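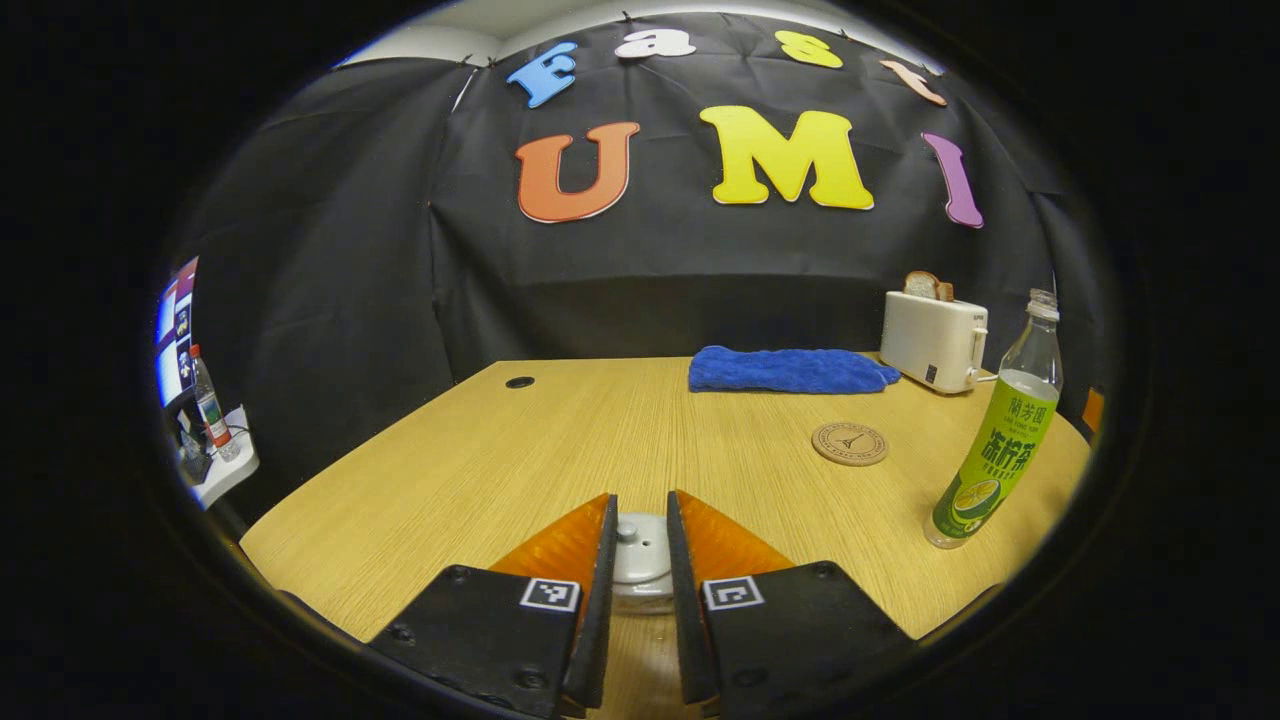

Two-finger gripper with ribbed orange pads at a wooden tabletop; toaster, blue towel and "Fast UMI" lettering behind.

The Dirkis pad slip fault (also "pad creep", or fault 21 in the service log) is a grip failure in two-finger grippers fitted with soft ribbed pads. First written up in February by Milagros Palomino at the Irusard workshop, Hamilton, Ontario. Named for the Dirkis controller, altho the controller was later cleared.

Symptoms
Pad shifts on its backing under side load. Fingers report closed, object rotates or drops. Worst on smooth round-sided items, bottles mostly. Bread rarely affected. No alarm is raised, as the controller reads finger position only and has no sense of the pad itself.

Cause
First blamed on low closing force. Consuelo Taipe raised the force setting and the slips got more frequent. Teardown of the left finger found the adhesive layer sheared along one side, with cleaning residue under it. Jasper Hendriks traced the residue to a citrus degreaser used on the pads between sessions. A second cause, marker misreading from glare, was proposed by Eusebio Zapata but not reproduced.

Test results
Irusard ran 300 closing cycles on degreaser-cleaned pads, first visible creep at cycle 202. Pads wiped with plain water finished the same run without creep. Wubshet, a supplier of replacement pads, disputes the comparison: the two sets came from diferent batches.

Safety
One minor injury on record. Operator reached in to straighten a pad with the drive still live, pinched fingertip, no time off work. Nidia Sánchez's revised procedure calls for isolating the drive before any contact with the pads. Hot appliances to be unplugged and left to cool before grip trials near them.

Remedy
Water only for cleaning. Replace both pads as a pair, press for a full hour, check for sideways play by hand with power off. Trultaretti sells a keyed backing plate that holds the pad mechanically; fits the older fingers only after filing the slot.

See also: Grip force calibration; Fiducial marker; Lockout procedure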